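Marbridge photographer puts other people's kitchens on the wall

14 shares
6 comments

I nearly walked straight past the Staver last week, because the front window was still papered over from the last show. Glad I didn't! Chenxi Jiang's new exhibition opened there in April and it's the best thing I've seen in Marbridge for ages (and I go to a lot of these, mostly for the cheese).

The show is called Trorkuvham, after the street where Jiang grew up, and it's made up of 76 colour photographs of what people keep in their homes. Some of the homes are enormous. One has a pantry bigger than my flat, and there's a couple in matching dressing gowns who look thrilled about it. Others are single rooms above shops. Jiang hangs them side by side with no prices, no job titles and no surnames, so you end up doing the sums in your head and feeling a bit grubby about it.
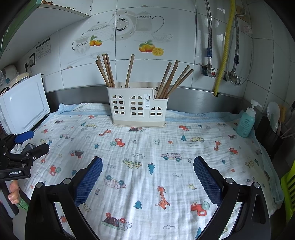

A chopstick holder shaped like a little house, on a cloth printed with giraffes and teddy bears.

I caught Jiang at the door and asked how she got people to let her in. "I ask what they'd be annoyed to lose," she told me. "The rich ones take longer to answer." She spent four years on the project, and she says she still gets Christmas cards from half the street.

Upstairs there's a smaller room of video portraits put together with the editor Yuxi Song. They run six minutes each and the sound bleeds a bit from one screen to the next, which I found distracting, though the bloke next to me reckoned it was deliberate. My favourite is the retired tailor going through his late wife's coats, colour by colour. I watched it twice and had to go and stand on the stairs for a while.

The catalogue, from Tang, is lovely but heavy, and dearer than I'd hoped. Entry is free, doors shut at 4 pm, and the upstairs room closes a little before that, so start there.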